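# Chapter 4: Water That Comes and Goes

## Household demand and the shape of a day 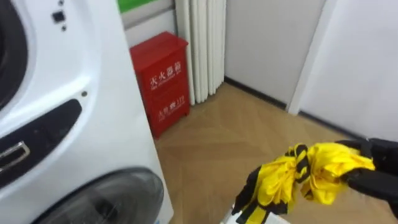

Every water supply system is built for people who do not all use water at the same moment, and the engineer must know how far this is true. In this chapter we study demand: how much water a town asks for, at which hours, and for which purposes. We start inside the home, for the reason that most of the difficult questions begin there. A kitchen tap gives small amounts many times a day. A shower gives a steady flow for several minutes. An appliance is different again, for it takes water by its own program, and the person who started it may be in another room or asleep. A large white front-loading machine with a round door of dark glass looks like one quiet object, but if it is a washing machine, the network meets it as a series of short, sharp demands with long pauses between them. The valve opens fully, the drum fills, the valve closes. Later the same thing happens for the rinse.

Such demands are called *intermittent*. The opposite term is *continuous*, and we use it for flows that last long enough to be treated as constant, for example the filling of a garden pool. Many textbooks put all household use in one group. We prefer to keep the two apart from the beginning, because the pipes in the street feel them differently.

### 4.1 The town of Karppinen

Through the whole chapter we will work with one town, called Karppinen. It has 4,000 inhabitants and takes its water from a single lake to the north. The water is treated at the Kosero plant, lifted by pumps to a tower on the hill, and from there it flows by gravity to three districts. The oldest district is Penano, where the houses are close together and the pipes are narrow. The newest is Stino, which has wide streets, larger gardens and almost no industry.

The average daily use in Karppinen in February is 649 cubic meters. In the dry part of summer it reaches 700 cubic meters. The difference may look small to a reader who comes from a warm country, where the summer use can be double. In Karppinen the summers are cool and many families leave the town for some weeks, so that the gardens and the absent people partly balance each other.

A daily average is useful for planning the lake intake. It is much less useful for choosing a pipe. For the pipe we need to know the worst hour, and in some cases the worst few minutes.

### 4.2 Morning and evening peaks

If we draw the flow leaving the tower against the hours of one day, we get a curve with two hills and a valley between them. The first hill rises quickly before breakfast. It is narrow, as most people must leave home at similar times. The second hill begins when they return, and it is lower and wider. Cooking, bathing, laundry and watering of plants are spread over the whole evening – some of it until 11 at night.

In Penano the morning hill is the more serious problem. The narrow pipes lose pressure when the flow is high, and the upper floors notice it first. In Stino the evening hill is the larger one, and in summer it can last so long that the tower does not recover its level before the night pumping starts.

We define the **peak factor** as the flow in the highest hour divided by the average hourly flow of the same day. A small group of houses has a high peak factor, while a whole town has a lower one. The reader should try to explain this before going to Section 4.3, where we show how the random habits of single households become smooth when many of them are added together.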